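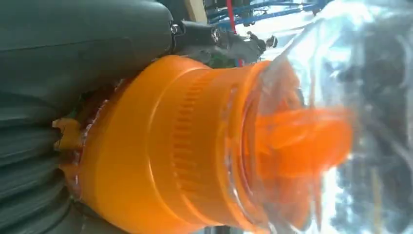

## Care of Football Equipment at Home

These notes are issued by the equipment office of the Tavesar Youth Football Association to the families of registered players. They cover routine cleaning and storage between sessions. Repairs to helmets are handled by the office only.

### Helmets

Wipe the shell inside and out with a soft cloth, warm water and a little mild dish soap. Rinse the cloth and go over the surface again until no soap remains. Do not use solvents, bleach, glass cleaner or adhesive remover on any part of the helmet – these can weaken the shell without leaving a visible mark.

Removable jaw pads should be unsnapped, washed by hand and left on a towel overnight. Fixed padding is wiped in place. A helmet should never be dried with a hair dryer, in front of a heater or on the dashboard of a car.

Check the face mask hardware once a week during the season. A loose screw may be tightened by hand with an ordinary screwdriver. If the screw turns without gripping, return the helmet to Dorin Stanciu at the equipment window before the next practice.

### Shoulder Pads

Stand the pads upright after each session with the straps undone. Every second week, sponge the inner lining with soapy water and wipe it down with a clean damp cloth. Pads stacked flat under other gear lose their shape at the arch, and the office will ask for them to be refitted.

### Jerseys and Pants

1. Remove all knee, thigh and hip pads from the pants.
2. Brush off dried mud outdoors.
3. Soak grass stains in cold water with a spoonful of laundry detergent for 20 minutes.
4. Turn the jersey inside out and wash cold on the gentle setting.
5. Hang to dry away from direct sun.

Fabric softener is not to be used on association jerseys. It leaves a coating that holds odor, and the numbers begin to lift at the corners. White game pants may need a second soak. Hot water will set both blood and grass and should be avoided until the stain is fully out.

### Cleats

Knock the soles together over a trash can and clear the studs with an old toothbrush. Take out the insoles. Stuff each shoe loosely with newspaper and change the paper after two hours if it is damp. Leather uppers may be treated with a neutral conditioner in April, before the cleats are put away for the summer.

### Mouthguards

Rinse in cold water before and after use and brush with regular toothpaste. Store in a ventilated case. A mouthguard that has been chewed through or no longer sits firmly on the upper teeth must be replaced.

### Storage

Keep equipment in a dry indoor room. Garages and car trunks are not suitable for helmets over the summer. Bags should be emptied completely after every practice, including the side pockets, and left open until the next one.

Questions about sizing or replacement parts may be directed to Irina Ghiță at the equipment office.

Revised 2020-03-20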